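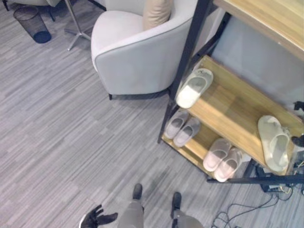 Perception and Planning Software Engineer, Household Tidying
Clillik – Nilham office, with some remote days
Full time, permanent

Clillik writes the software that lets a humanoid robot put a home back in order. We don't build the robot. We buy the hardware in, and everything our team makes lives above the motor drivers: finding the objects, deciding where they belong, planning how to get a hand to them, and recovering when the plan goes sideways. We are a team of 14, and we would like to add one more person who enjoys the middle of that list, where what the robot believes about a room has to become something it does.

Most of our work at the moment is on footwear and shelves. It sounds like a small subject, and we thought so too when we started in July, but a slipper is a surprisingly rich thing to reason about. It has a left and a right, it has a partner that may be sitting half on top of it or may be on a different shelf altogether, and the best place to grasp it depends on which way the toe is pointing and how close the nearest upright happens to be. Our test set holds 164 recorded room layouts, and the ones with low shelves are still the ones that keep us at our desks longest. If you have ever looked at a perfectly ordinary piece of furniture and started wondering about approach angles, we would be very glad to meet you.

The work

You would be joining the group that looks after Quintana, our task planner, and Cloken, the scene tracker that feeds it. Quintana takes a goal such as "every pair together on the lower shelf" and breaks it into reaches, grasps, steps and placements. Cloken keeps the running list of what is in the room, how sure we are about each item, and what has gone out of view since the head last turned. The two talk to each other at 18 updates per second, and a good part of your first few months would go into making that conversation more sensible than it is today.

Some things we would like you to take on:

Matching left and right shoes into pairs when they overlap, and keeping the match stable as the viewpoint changes
Planning reaches under and between shelves without the forearm meeting the frame
Foot placement near loose cables on carpet, which our current floor model treats as flat ground far too often
Telling the robot's own hands and feet apart from the objects around them in the head camera view
Replay and inspection tools, so that when a run fails we can step back through what the planner believed at the time

That last one tends to get listed at the bottom of job ads, ours included, and it probably deserves better. Our replay viewer was written in a hurry and is used by everybody every day. It loads slowly, it forgets your bookmarks, and the timeline scrolls the wrong way on a trackpad. Whoever fixes it will be bought a lot of lunches.

About you

We would expect you to be comfortable in C++ and Python and to have worked on software that ran on a physical robot, even a small one, even as a student. You should know your way around coordinate transforms and have some feeling for motion planning or for object pose estimation. Few people are equally strong in both, and we don't need you to be. Tell us which side you lean toward and what you would like to learn about the other.

It would be nice, though it is by no means required, if you had some experience with whole-body control, with learned grasping, or with building datasets and labeling guidelines. Ours run to 100 pages and could use a firm editor.

We don't ask for a particular degree. People on the team came here from warehouse automation, game development, surveying and a few other places, and we have found that patience with a stubborn bug counts for a good deal more than the name of a school.

How we work

The office is on the second floor, over a bakery, and the test rooms are down the hall from the desks. They are furnished the way a home would be, with carpet, armchairs, lamps and shelving, and we rearrange them often. Everyone on the software side spends part of the week in there with the robot. We think it makes for better code, and it certainly makes for better bug reports. The rest of the time you can work from wherever you concentrate best. We hold one standup, at 10 a.m., and we try hard to keep the afternoons free of meetings.

Code review is friendly and fairly thorough. New planner changes run in simulation overnight before they go anywhere near a real arm, and anyone in the room can stop a run at any time without having to give a reason.

We offer a salary in line with senior or mid-level engineering roles in the region, depending on experience, along with health insurance, paid parental leave and a yearly budget for courses or conferences. We can help with relocation to Nilham.

Applying

Please send a resume and a short letter through the form on the Clillik careers page. In the letter, we would love to read about one time a robot or a program of yours did something you didn't expect, and how you tracked down the cause. A page is plenty. Code samples are welcome but optional.

After that there is a phone call, a paid half-day exercise using recorded data from Cloken, and a visit to the office, where you would meet the whole team and spend an hour in the test rooms. We reply to every application – usually within two weeks, a little longer in August. If you need any adjustments at any stage, just mention it in the form and we will sort it out together.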